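Forums > Office Life > Managers and Coworkers > Who approves your training requests?

florklow_desk9
My manager has been sitting on a training request of mine since August. It's a scheduling course run by Orard, $2,185 for five evenings online. I filled in the form, he said it looked fine, and then nothing. I've asked three times. Does it make sense to go over his head, or do I just pay for it and try to claim it back?
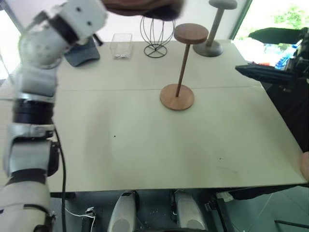
Photo: Arne Janssen

Don't pay for it yourself. At our place anything without a signature before the start date gets refused, even if the manager liked the idea. I lost some $3,310 that way at Strobel and never saw a cent of it.
– paperclip_row

tmarsh
I'd go over his head. Three reminders is plenty. Send one email to him with his boss copied, attach the form, and ask for a decision by a set date.

hvoss
Copying the boss is a good way to have a bad winter. I manage 9 people at Fesura and if one of them did that to me before asking what the holdup was, I'd remember it. Ask him in person first. Half the time the form is stuck because the budget code is missing.
Hartmut Voß

tmarsh
He did ask. Three times. It's in the post.

hvoss
He asked when it would be signed. I mean ask what is stopping it. Those are different questions.

florklow_desk9
I checked and the budget code box is blank on my copy. I didn't know I was supposed to fill it in, and he never mentioned it.

paperclip_row
Then he should have sent it back to you. Still on him in my opinion.

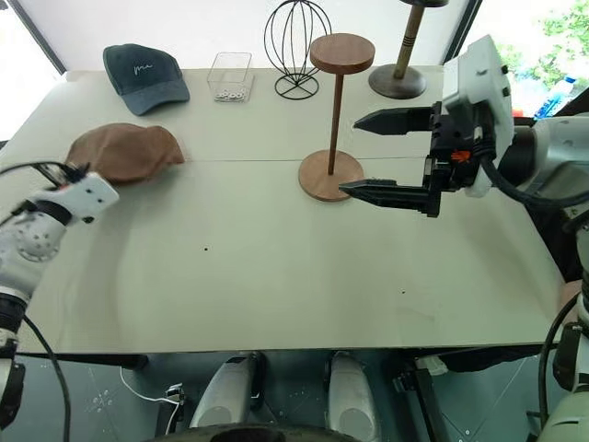 Can I put in a new form while the old one is still open?
Withdraw the old one first, or accounting will see two requests for the same course and park both of them.

florklow_desk9
OK, withdrawn and sent again with the code. I have a meeting with him at 2:30 and will bring a printed copy.

tmarsh
Bring a pen too. I'd still copy the boss if it isn't signed by the end of the meeting.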